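4.2 Board handling at the bench

Whether a machine can do this chore yet depends on which half of the chore you mean. Picking a board up is mostly solved. Putting it down where it belongs is not, at least not with the two-finger jaws we had. We split the task into approach, grasp, carry and seat, and scored each part alone. Demonstrations were done by hand with a pair of grippers, one per hand, over a plain wooden tabletop. In total 861 demonstrations were kept. Another 138 were thrown out before training, mostly dropped boards and a few where the person stopped halfway to talk.

The policy was trained at the Doltotthorpe site on all kept demonstrations, same settings as Section 3. No tuning per object. Paredes ran the labeling, Fuchs the second pass, and where the two did not agree on the moment of contact the later time was used. 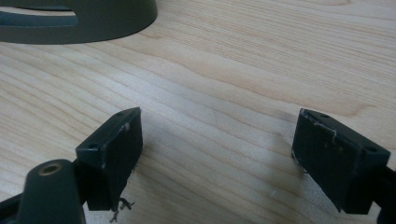

Jaw wear matters more than we planned for. The Drutent policy learns a closing width from the demonstrations and then trusts it. When the pads change, the width is wrong, and a thin flat part shows it first. Blocks and cups forgive a lot. A board does not. Slip during carry was the most common failure in the July runs, ahead of missed grasps, and it got worse toward the end of each session. We did not swap pads in mid session so the two effects (wear, and whatever drifts in calibration) can not be pulled apart here. A proper test would need fresh pads every block of trials. Not done.

Slots are the other problem. A person lining up a flat part with a slotted tray will tip the part, feel for an edge and let it drop in. The policy has no feel. It gets the camera views and the jaw width and thats all. On a straight slot it can be off a little along the length and still succeed. On a curved one the same error turns into a jam, and the policy's usual answer to a jam is to push harder. We stopped those trials by hand.
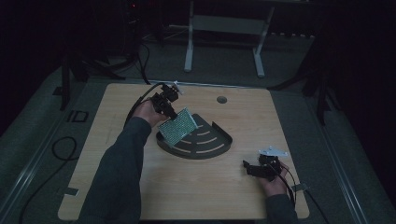 Figure 4. A perforated green board held in the left gripper over the dark gray tray with four curved slots; the right gripper is open.

Two hands ought to help. One holds the board, the other steadies the tray or takes the far edge. In the demonstrations people do this without being told to, and they swap roles freely. The learned policy picks up the roles but not the timing. It often sends the right hand in too late to be any use, and in 9 trials the hands met over the tray and the run was lost. The Grerkcombe baseline, one arm only, avoids that failure completly and was also faster, though it needs the tray fixed in place first.

We ran 47 full trials with no person stepping in until a stop was called. The per-stage scores are in Table 3. Short version: grasp good, carry fair, seat poor. Gasser's earlier split, which counts a part as placed once it touches the tray, would make our numbers look a lot better. We count it only when the part stays put after release. For shop-floor work that seems like the fair rule, a board leaning on the rim still has to be fixed by someone.

Household versions of the same move (plates into a rack, letters into a sorter) were not tested. We expect the rack to be easier than the tray, wider gaps, heavier part. The sorter we would not guess at.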